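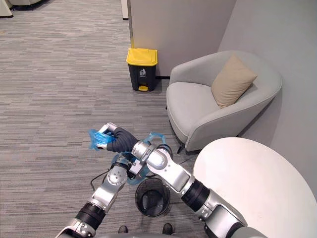

27/05/2024

Bins today, and the rest of the lounge corner before the Makard people come up. Emptied the kitchen first, then the copier room. The Bistelau order arrived at last, a box of 100 liners, so I can stop rationing them. Wrote it in the supplies book under Truvport, page 2.
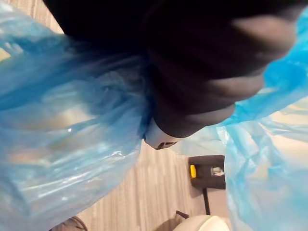
I want to settle on one size of liner for the whole floor before July. The big ones are too much for the small black wastebasket – half of it ends up hanging over the rim. The blue ones are thin enough to see through in places and they crease into a bunch as soon as they are gripped. Luik has a smaller size in white, I will ask what a box costs.

Moved nothing else in the corner. The beige cushion can stay on the armchair. The carpet needs a vacuum by the partition, will do that tomorrow.

Walked home by the canal, 3,646 steps. Soup and bread, bed early.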